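"A desk needs one thing that is only pretty"

Ornley is a small shop that makes flower arrangements for offices, and none of its flowers were ever alive. Its owner, who prefers to stay without a name in this article, started the business in February, after 7 years of work with fresh flowers.

"I was tired of throwing things away," she told me. "On Monday the bouquet is beautiful, and on Friday somebody must carry it to the bin. In an office this somebody is often not decided."

Her most ordered arrangement is made of daisies. I asked why she does not sell more roses, and she answered quickly.

"A rose on a desk asks a question. Who sent it? A daisy does not ask. People look at it, they feel a little better, and they continue to work."

The colors were a longer discussion. In the beginning she used only white daisies, but the customers found them too plain beside white furniture. Then she tried pink, and later a pale blue, and the blue stayed.

"Some customers write to me that blue daisies do not exist," she said. "I know this. But I keep the yellow center in both colors, so the eye accepts them as one family. And I leave a lot of green leaves. With few leaves it looks like a hat."

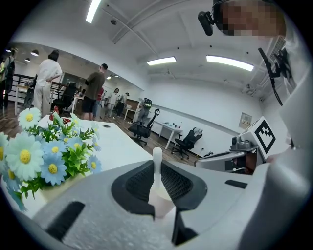

Dust, sun and other enemies

The care is simple, but it is not zero. She recommends a soft brush every 3 weeks, and to begin from the top flowers.

"Do not wash them under the tap. Please write this in big letters. The water stays deep between the petals and the dust becomes a paste."

Direct sun is the second problem, and the blue suffers before the white. She advises to turn the arrangement when one side becomes paler, or to move it away from the window. For next year she is preparing a smaller daisy, again in white and blue, for people who share a desk.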